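This site uses cookies to remember your settings. Accept | Manage

Notebook – Steso small-parts sorting
January, entry begun 14:10

Tray set again after lunch. Same red-rimmed tray, white bottom, small orange squares left where they are on the rim.
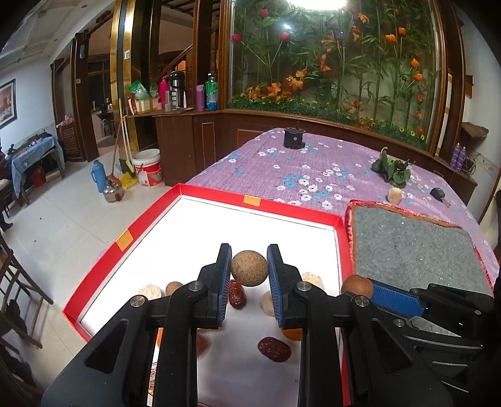
Mass first. The cork ball is far too light for its diameter and throws off any sorting by weight, so it gets its own line in the table. Kitchen scale reads in whole grams and is no use below five. Ordered the finer one from Zurkach, 100 g range.

Categories as of today:
- dried fruit (jujubes, two)
- nuts, in shell
- stones, including the beige pebble
- cork
- soft, pale, sponge-like
- unassigned

The last category is too big. Two of the brown round pieces could go under fruit or nuts depending on who is sorting, and Jahangir Begum and I disagreed on one of them this morning. Proposal – sort by surface first (wrinkled, smooth, speckled, porous) and by material second. Tried it on paper and only one item stayed unassigned.

Surface: the sheet under the tray gives. With the mattress below, the round pieces drift toward whichever rim is lower. Checked with the short level, front to back is fine, left to right is not. A folded towel under the low side would do. The gray felt board stays flat enough and is the better place for anything that rolls, but the sparkly edge sheds and I don't want glitter in with the jujubes.

Light: ceiling lamp only, on at full. Glass of the display case throws some of it back. Acceptable for color, poor for telling cream from beige. Will repeat the pale pieces near a window.

Storage: jujubes to go in a lidded jar, separate from the stones. Label stock is down to one sheet of the Orken 646s. The Cosgrove ones peel.

To do
- towel, re-level
- weigh everything on the new scale
- rewrite table with surface as first column
- ask Jahangir for his version of the list before he sees mine

Stopped 16:35.

Contact | © Steso workshop notes | Back to top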